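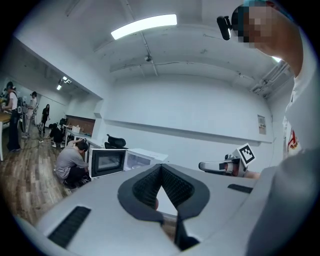 The Doolan Ridge loop opened to bicycles again last July, and this entry sets out what riders should expect before committing a full day to it. I have ridden the loop on several occasions, in both directions, and the remarks that follow apply to the clockwise route from the Jullum parking area.

The full circuit is 30 miles. The high point stands at 2886 feet and is reached by the Pundar service road, a steady climb on packed gravel with two gates. Both gates must be closed after use. Riders who are new to the area should allow a full morning for the climb and should carry all the water they need, as the tap at the second gate has been disconnected.

Beyond the summit the trail narrows and enters the section known as Heka. It is well built, but it is not a beginner's descent. The first switchbacks are tight, and the drainage bars that cross the trail are set at an angle which can turn a front wheel. I recommend walking them once before riding them. Horses and hikers have the right of way throughout – a courtesy that has kept this trail open to us, and one that I would ask every visitor to observe.

The lower part of Heka crosses the creek by way of 89 timber steps and a footbridge. Bicycles are to be carried on the steps. The alternative is the old logging track, which adds four miles and returns to the county road just north of Jullum.

Parking is limited to 80 vehicles and the lot is locked at sunset. Vehicles left on the shoulder of the road have been towed. Larger groups are advised to meet in town and share transportation.

Revised notes on the counterclockwise route will be published when the culvert work below Pundar is complete.

Comments

gravelheart
Thank you for this. Is the logging track passable on 40 mm tires?

Author
It is, in dry conditions. The ruts near the bottom deserve some care.

twogates
Second gate latch is broken, you have to lift it to get it shut.

slowclimber62
Went counterclockwise by mistake. Would not repeat.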